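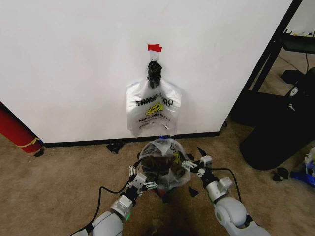
By Emese Balogh, Hurkik Office Services
Released 3 Mar 2018

Hurkik Issues Layout Standard for Small Waste Points in Carpeted Rooms

Hurkik Office Services has released a layout standard for small waste points in carpeted offices, workrooms and reception areas. The standard, titled Montes, covers the position of the wastebasket, the height and fixing of a wall hook for the next bag, the choice of bag, and the clearing of small debris from the carpet between vacuum visits. It replaces the room notes Hurkik has issued to its cleaning crews up to now and applies to all new service contracts starting this month.

A Montes waste point consists of a small open-top wastebasket placed on the floor against the baseboard, and one adhesive hook on the wall directly above it. A plastic shopping bag hangs from the hook by its gathered handles. A second bag is in use in the basket. When the bag in the basket is full, it is removed and tied, and the bag on the hook takes its place. The crew hangs a new one on the next visit.

Hook position and marking

The hook is set on the vertical center line of the basket. Its height depends on the bag: the lower edge of the hanging bag must clear the rim of the basket, so that items can be dropped in without lifting the bag out of the way. For the shopping bags stocked by most Hurkik clients, a hook height of 70 cm above the carpet is the default. Crews may go higher for longer bags.

A short strip of colored tape at the top of the hook marks the point as checked. Red is used for points that have been set up by a Hurkik crew. Clients who rearrange a room are asked to leave the tape in place until the new position has been confirmed.

Only removable adhesive hooks are permitted on painted walls. The wall is wiped and left to dry before fixing. No load other than the bag is to be placed on the hook, and filled bags are never hung.

Bags

The standard allows reused shopping bags as basket liners, provided they are clean and free of holes. Thin white bags of the ordinary "THANK YOU" type are acceptable for paper, packaging, tape and dry sweepings. They are not acceptable for liquids, food waste, glass or blades.

Handles are gathered and knotted or tied before hanging. The bag should hang flat against the wall. A liner that droops over the front of the basket is to be folded back over the rim or replaced with a smaller one. Overhang on the room side catches on shoes and vacuum heads and accounts for most of the tipped baskets in Hurkik's service log.
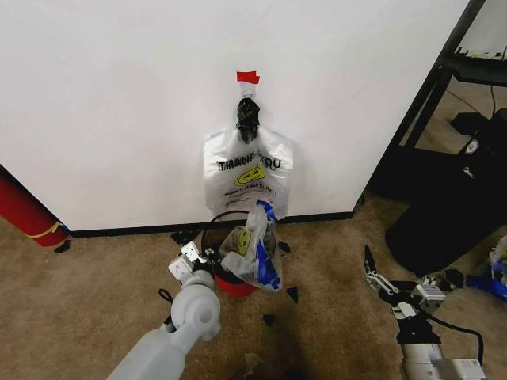 Hanging bag with a small red wastebasket below it and a second bag stuffed into the basket. Small dark fragments on the carpet are the kind of debris covered by the hand-pickup rule.

Hand pickup of fragments

Scraps of tape and plastic are picked up by hand at each visit before the vacuum is used. Adhesive pieces wrap around the brush roll, and thin plastic is often pushed along the baseboard without being lifted. The pickup area extends 3 feet from the basket in every direction. Pieces found farther out are collected as well but do not count toward the inspection score.

Loose objects standing on the carpet near the wall are left where they are unless the client has asked for them to be moved.

Basis of the standard

Montes was prepared from 1484 visit reports filed by Hurkik crews. The reports cover private offices, copy rooms and waiting rooms with low-pile carpet. Rooms with hard floors are outside the scope and will be handled in a separate document with the working title Ceda. Medical and laboratory waste is excluded from both.

"The earlier notes said to put the basket near a wall and left the rest to the crew," said Emese Balogh, who drafted the text. "Spare bags ended up in drawers, on shelves or under the old bag. With the hook over the basket, the person changing the bag can reach both from one position."

Availability

The Montes standard is supplied to clients as a printed sheet and a wall template for setting hook height. Both are included in the service fee. Additional templates are sold in packs of 70 for multi-site clients. Orders placed in March ship with the first supply delivery in the following month.

Requests for the printed sheet should be made through the client's regular Hurkik service contact.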